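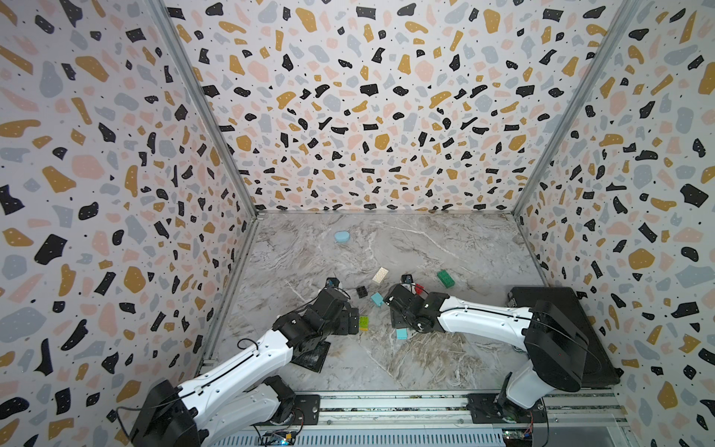 Applicator plate calibration, unit 2 - July, continued

Picked up at 9:40 where Zorica left off. Cold plate on the Grokby applicator is still reading warm against the reference probe at the low end of the range. Offset was 0.8 degrees at the start of the month and is 1.1 now. Unit 1 is steady and I am leaving it alone.

Setup as before: gel phantom, Mallon pad between plate and phantom, vacuum at the low setting. Thermocouples at the plate surface, under the pad, and at three depths in the phantom. Logger at one sample per second. Stopped the run at 2246 samples when the surface trace went flat.

Surface reached setpoint in a little over six minutes. Under the pad it lagged by roughly 13 seconds, which matches the earlier pads from the same box. The shallow thermocouple tracked well. The middle one drifted up near the end and I do not trust it. Reseated it and the drift went away on the short rerun, so probably a bubble in the gel. Marked the first run as partial.

Pads

Zorica Dimitrov weighed the new pads before use. Two were light, and the gel on both was thin toward one corner. Both set aside with the lot label. A thin corner matters more than the average weight, as that is where the skin would be closest to the plate. She wants a reject limit per corner and I agree, but we have no quick way to measure it yet. Tried the feeler gauge through the backing film. Readings not repeatable, gel just moves out of the way.

Vacuum

Cup seal held on the flat phantom. On the curved one it leaked at the narrow end until I pressed it down by hand. The Jurić cup liner is softer and sealed first try, but it adds thickness at the rim and the edge thermocouple ran warmer than with the standard liner. Not comparable with last month's numbers unless we redo the baseline. Do not mix the two sets in the same sheet.

Freeze detect

Tripped once, at the end of the second run, with no freezing visible in the phantom when I opened it. Cineo firmware logs the trip but not the slope that caused it. Asked Gonçalo Bettencourt if the debug build writes the slope. He thinks yes, at a lower sample rate. He will load it on unit 2 only.

Thawing phase after the trip was normal. Plate came back to room temperature without overshoot.

To do

Rerun with a fresh phantom, standard liner, same pad lot.
Swap the reference probe with the one from unit 1 before blaming the plate - should have done this first.
Zorica to write up the light pads and send the lot number to Mallon.
Gel for the curved phantom is low, enough for one more pour.
Logger clock is four minutes fast. Left as is until the set is finished, then correct it.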